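Letlow 소식지 2025년 1월 31일

양팔 작업대 그리퍼 정지 건, 원인과 조치

지난 소식지에 짧게 실었던 2번 작업대 정지 건의 조사가 끝났습니다. 결론부터 적으면 팔이나 모터의 고장은 없었고, 왼쪽 그리퍼의 힘 제한값이 잘못 적용된 상태로 작업이 돌아간 것이 원인이었습니다. 다친 사람은 없습니다. 다만 사람 손이 작업 영역 안에 있을 때 그리퍼가 예정보다 세게 닫혔기 때문에 장비 고장이 아닌 안전 사고로 분류했습니다.

정지가 난 작업은 포장 간식을 집어 양동이에 나눠 담는 과제입니다. 봉지 크기와 재질이 제각각이라 그리퍼가 닫히는 힘을 물건마다 달리 줍니다. Ketitz 제어기에는 물건별 힘 값과 별도로 상한값이 하나 있고, 어떤 명령이 들어와도 이 상한을 넘지 못하게 되어 있습니다. 사람이 옆에서 물건을 다시 놓아 줄 때 쓰는 상한은 14뉴턴, 사람이 없는 내구 시험에서 쓰는 상한은 70뉴턴입니다.

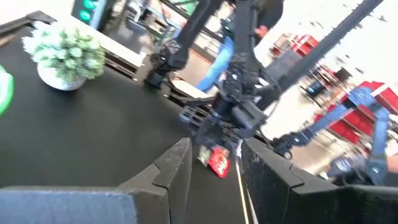 기록을 보면 당일 오전에 내구 시험 설정으로 제어기를 켠 뒤 오후 과제로 넘어가면서 작업 파일만 바꾸고 제어기는 다시 켜지 않았습니다. 화면에는 오후 과제의 이름과 14라는 값이 제대로 표시됐습니다. 그러나 왼팔 제어기 안에는 오전의 상한값이 그대로 남아 있었습니다. 오른팔은 점심 무렵 케이블을 다시 꽂으면서 재시동이 되어 정상 값이었습니다. 한쪽만 틀렸기 때문에 발견이 더 늦었습니다.

문제가 드러난 것은 342번째 집기에서였습니다. 미끄러운 봉지를 놓친 왼쪽 그리퍼가 한 번 더 잡기를 시도했고, 재시도할 때마다 힘을 올리는 규칙에 따라 상한이 없는 것처럼 세게 닫혔습니다. 봉지가 터졌고, 봉지를 바로 놓아 주려던 작업자의 장갑 끝이 패드 사이에 물렸습니다. 작업자가 곧바로 비상정지를 눌렀고, 손가락은 장갑 안쪽으로 빠져 있었습니다.

비상정지를 누른 뒤에도 그리퍼가 바로 열리지 않았다는 점은 따로 적어 둡니다. 정지하면 현재 위치를 유지하도록 설정되어 있어서, 물린 장갑을 빼려면 손으로 풀림 나사를 돌려야 했습니다. 풀림 나사를 돌릴 렌치가 공구함에 있었고, 가지러 다녀오는 동안 작업자는 그 자리에 서 있어야 했습니다.

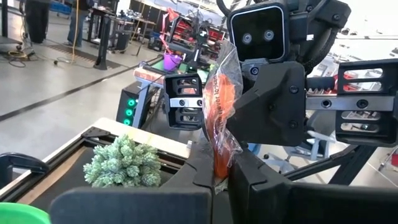 Skundthorpe 쪽 작업대를 맡은 한 독자는 같은 증상을 지난 5월에 겪었다고 알려 왔습니다. 그쪽에서는 봉지가 자꾸 터지는 것을 패드 마모로 보고 패드부터 교체했으며, 상한값을 의심한 것은 한참 뒤였다고 합니다. 또 정지하면 그리퍼가 무조건 열리게 바꾸는 데에는 반대한다는 의견도 덧붙였습니다. 무거운 물건을 들고 있을 때 그대로 떨어뜨릴 수 있다는 이유입니다.

이 의견을 받아 조치안을 조금 고쳤습니다. 정지 시 자동 열림은 가벼운 포장 식품을 다루는 과제에만 적용합니다. 그 밖의 과제는 지금처럼 위치를 유지하되, 풀림 렌치를 작업대마다 하나씩 줄로 매달아 두기로 했습니다. 렌치는 다른 용도로 떼어 가지 마십시오.

Tang 소프트웨어에도 수정이 들어갔습니다. 작업 파일을 불러오면 양팔 제어기에서 상한값을 직접 읽어 와 파일의 값과 비교하고, 한쪽이라도 다르면 시작 단추가 눌리지 않습니다. 전에는 화면이 파일의 값을 그대로 보여 줄 뿐 제어기에 묻지 않았습니다. 재시도 규칙도 바꾸어, 두 번째 시도부터는 힘을 올리지 않고 잡는 위치만 옮깁니다.

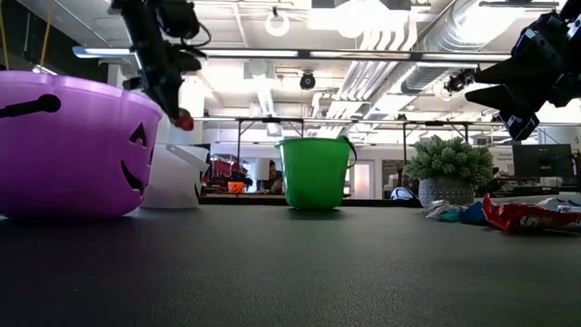

수정판으로 300회 넘게 다시 돌려 본 결과 상한을 넘긴 경우는 없었습니다. 일부러 양쪽 값을 다르게 넣은 시험에서도 매번 시작이 막혔습니다. 대신 놓치는 횟수가 조금 늘었습니다. 특히 얇고 반들거리는 포장에서 그렇고, 지금은 감수하기로 했습니다. 패드 재질을 바꾸는 방안은 다음 분기에 검토합니다.

작업 절차에서 달라지는 점은 다음과 같습니다. 과제를 바꿀 때는 양팔 제어기를 모두 껐다가 켭니다. 첫 집기 전에 힘 측정기를 좌우 그리퍼에 한 번씩 물려 값을 기록지에 적습니다. 물건을 다시 놓을 때는 일시정지를 누르고 두 팔이 모두 멈춘 것을 확인한 다음 손을 넣습니다. 한쪽 팔만 멈춘 상태에서 반대쪽으로 손을 넣는 일이 그동안 잦았는데, 이것도 금지합니다. 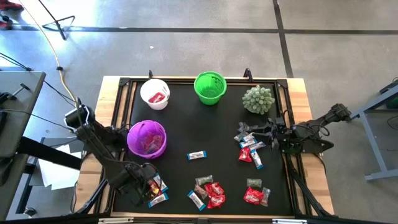

봉지가 터지거나 눌린 자국이 평소보다 깊으면 그 자리에서 멈추고 알려 주십시오. 이번 기록을 되짚어 보니 정지 전에도 왼팔이 담은 봉지에서 깊은 자국이 여러 번 나왔는데, 물건 상태가 나쁜 것으로 여겨 넘어갔습니다. 터진 봉지는 버리지 말고 집기 번호를 적어 보관함에 넣습니다.

3번과 4번 작업대는 아직 수정판이 설치되지 않았습니다. 설치가 끝날 때까지 두 곳에서는 사람이 옆에 붙는 과제를 하지 않습니다. 조사 기록 전문은 공유 폴더의 안전 항목에 있으며, 열람 권한이 없으면 Letlow 안전 담당 창구로 신청하면 됩니다.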